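Oiling the utility room door, and a few other spring jobs

April is when I finally get round to the wood in our house. I do the doors first, on a dry morning with the windows open, and then whatever drawer fronts have gone dull over the winter (mine go dull mostly near the kettle!).

Dust before you do anything else. An old paintbrush gets into grooves far better than a cloth, and if you skip this bit you'll be rubbing fluff into the finish for the rest of the day. Then a wipe with warm water and a tiny drop of washing-up liquid, and a dry cloth straight after.

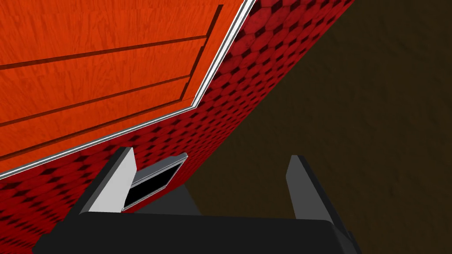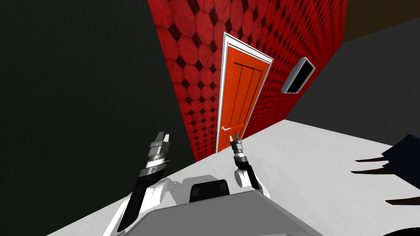

Words and pictures: Pimentel

I use Drarkia oil on bare wood and Brurau wax on anything already varnished. Put it on thin, leave it 30 minutes, then buff along the grain with an old T-shirt. Lay the oily rags out flat outdoors to dry before they go in the bin – balled up, they can heat up and catch fire.

Stiff handle? Puff a bit of graphite powder into the latch and work it up and down. I used to use cooking oil and it went horribly gummy, so please don't.

Squeaky hinges get a rub of candle wax on the pin. Take the pins out one at a time, or you'll be holding the door up with your knee and shouting for help.

Next month I'm tackling the larder shelves, and I've a tub of Mallerus filler waiting for the dents.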